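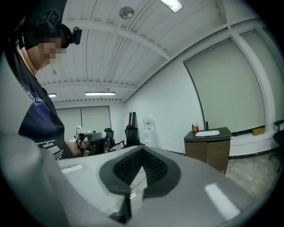

17 March 2025 - Subtitle workshop, Itine talk show, episode with the two drama leads. Second pass on the English file, 307 lines when I opened it, 189 of them from the couch interview. Worked in Stornau all day. Seo-ah Yeo asked again what we do with words on clothes. Rule stays as it was in February: we caption them only if someone on the show talks about them. A navy T-shirt with "World O" curving over the chest and "FANTASTIC" in small print near the hem gets no caption. English on a shirt is left alone in any case. Korean on a shirt goes in brackets if the host reads it out.

The dating question is still the hard part. The host asks it three ways and the actress laughs before each answer. Ro-un Lim had merged the first two answers to save space. I split them again - the joke needs the pause. Timing is now 10 frames later on the second one. 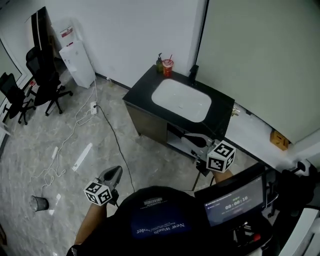

Third answer is not settled. She uses a word that can mean either "friend from work" or "senior." Ro-un wants "senior," I put "someone I work with" for now. Left a note in the file.

Search notebook Enter keywords Search

Music cue under the clip from Yoon runs over almost 50 lines. Dropped the note signs except on the first and last, otherwise they crowd the speech. Dutosbridge wants the lyrics left out of this version, so that is done.

To do: reading speed check on the game segment, names of the two guest dancers, ask Seo-ah for the host's opening as aired. My copy starts after it.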